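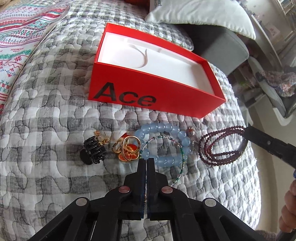
Chapter 7
Sorting and Storing Small Personal Articles

By the Dandden Household Studies Group
Revised December

7.1 Scope of the chapter

Small personal articles include jewelry, hair accessories, watches, and similar items worn on the body and removed daily. They are the smallest class of goods treated in this book and the class most often misplaced. Chapter 6 dealt with folded textiles, where the main variable is volume. In this chapter the main variables are tangling, abrasion, and retrieval time.

The methods apply to costume jewelry and to ordinary pieces of modest value. Storage of insured or antique pieces is covered in Appendix C.

7.2 The sorting surface

Sorting begins with laying out. The articles are removed from their containers and placed side by side on a soft, level surface. A made bed is suitable. A quilted bedspread holds round beads in place better than a bare tabletop, and a dropped stone will not chip on it. A small check pattern has one drawback: seed beads and earring hooks are harder to find against it than against a plain cloth. Where a patterned cover is the only one available, a hand towel may be spread over it before the smallest pieces are set down.

Articles are laid in a single row with the empty box behind them. A typical row might run from a claw hair clip at one end, through a single earring and a group of rings, to a beaded bracelet and a long necklace at the other. Necklaces are coiled in open loops. Articles that are already tangled, such as a fine strand of seed beads caught in a heavier bracelet, are laid down as they are and separated in place.

7.3 Classes of article

For storage purposes, articles are classed by how they behave when placed together.

Rigid closed: rings, bangles. These scratch one another but do not tangle.
Flexible closed: beaded bracelets, short strands. These tangle moderately.
Flexible long: necklaces, chains. These tangle readily and are stored singly.
Hooked or pinned: earrings, brooches. These catch on the two flexible classes.
Bulky: hair clips, combs. These do little harm to other pieces but waste box space.

In the Gidness survey of 268 bedrooms, 34 households kept all five classes in one undivided container. The survey recorded 2567 articles in total, of which about 1240 were in the flexible classes.

7.4 Reused boxes

A rigid gift or product box with a fitted insert is often kept after its first contents have been removed. The insert may carry a ribbon loop or a slot shaped for one particular article. Such a box should be measured with the insert in place, and again with it taken out. The Uro method keeps the insert and assigns the box to one class only. The Fagundes method discards the insert and divides the base with folded card. Both methods are worked through in Section 7.5.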